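Review: Zalletti two-arm tabletop kit, assessed against bench setup practice
June 20, 2020

The Zalletti kit is a pair of small arms sold for tabletop handling work. We ran it at the Gustesham shop from October until the shop closed in spring. This review covers how well the kit supports a clean, repeatable and safe bench setup. Speed and payload were tested by others and are left out.

Our reference was the Siriwan bench sheet, an internal document of seven rules that we apply to every small cell. Rules 1 and 2 cover mounting and enclosure. Rule 3 covers cable routing. Rules 4 and 5 cover shared workspace and object layout. The last two concern shutdown and record keeping.

Mounting. Both arms go on one aluminum rail, and the kit is at its best in this respect. With a common rail, the distance between the bases is set once and can be checked with a steel rule. The printed manual gives no torque value for the base screws. We wrote our own and marked each screw head with paint after tightening. Recheck after the first five hours of running. One of our left base screws had backed out a quarter turn by then.

Enclosure. None is supplied. We require walls on the back and both sides with an even, non-reflective covering. Fabric is acceptable under the sheet if it is fixed at the top and bottom and kept out of reach of the elbows. A repeating print does no harm to the arms, but anyone running a vision system should test against it before accepting it. Wrinkles throw soft shadows that shift whenever the cloth is disturbed, so pull it tight. 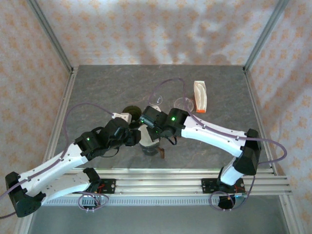 Two-arm work over a shared zone, with cups and other small items on the table. Note the cable loops at the wrists and below the rail.

Cable routing. This is the weak point. The cables need slack to follow the joints, and the kit ships with no clips or guides. A free loop over the table can catch on a cup or on the other arm. Rule 3 asks for a fixed point at each link and no loop below the rail longer than a hand's width. Reusable ties did the job for us. Exposed wiring at the base should also be covered or strain-relieved before the cell is signed off.

Shared workspace. The supplied software allows both grippers into the same zone and checks joint limits for each arm separately. It does not check one arm against the other. Our sheet calls for a defined handover point, reduced speed inside it, and one arm holding still while the other closes. We set the reduced speed at roughly a third of normal. Until Zalletti adds a mutual check, treat this rule as mandatory.

Object layout. Clear cups and containers are hard to place by eye from the operator's seat. Use a paper template for starting positions, remove it before the run, and keep anything not needed for the task off the table.

Shutdown and records. The arms drop when power is cut. Park them low first — the manual mentions this only in an appendix. The log file is plain text and includes the firmware version, so record keeping was easy.

The Zetdale kit we used before came with cable guides and a better manual, but its separate bases drifted apart under load. On balance I would choose the Zalletti for a supervised bench, provided the buyer budgets for an enclosure and ties.

Rating against the sheet: five of seven rules met after our changes, three as shipped.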